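Packing and storage: plain cartons back in stock

The small plain cartons are back on the shelf at the Staltley counter, and we have enough to see members through to the end of September. They come from Ostholm again after a few months of trying another supplier, whose boxes were a bit cheaper but kept splitting along the bottom fold.

Cartons are sold flat in bundles of four. Fold the short flaps in first, then the long ones, and run two strips of tape along the bottom seam. One strip is fine for linen or paperwork. Anything heavier, such as tins, books or jars, should get both, and it helps to carry the tape a hand's width up each side.

Please leave the outside unprinted and unmarked if you can. We took back 2,771 cartons through the return bin last year and most of the ones we had to pulp were covered in thick marker. A paper label on one end peels off well enough and the box can go out again.
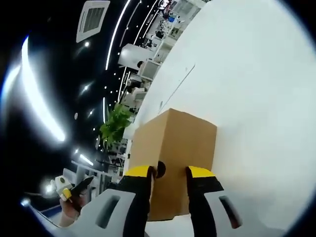
Yalçınkaya

A small hole in the cardboard doesn't rule a carton out for reuse. For clothes, toys or bedding, leave it open. For rice, screws or anything else that will find its way through, put a square of tape on the inside and another on the outside. Crushed corners are a different matter, and those boxes should go straight to recycling.

Full cartons stack best against a flat wall, heaviest at the bottom. Keep them off bare concrete, where the base goes soft over winter. An old bath mat or a couple of offcuts of timber underneath will do.

The return bin has moved to the Porkau Street entrance and is open until 4 pm. Flatten boxes before you drop them in, and pull off any loose tape.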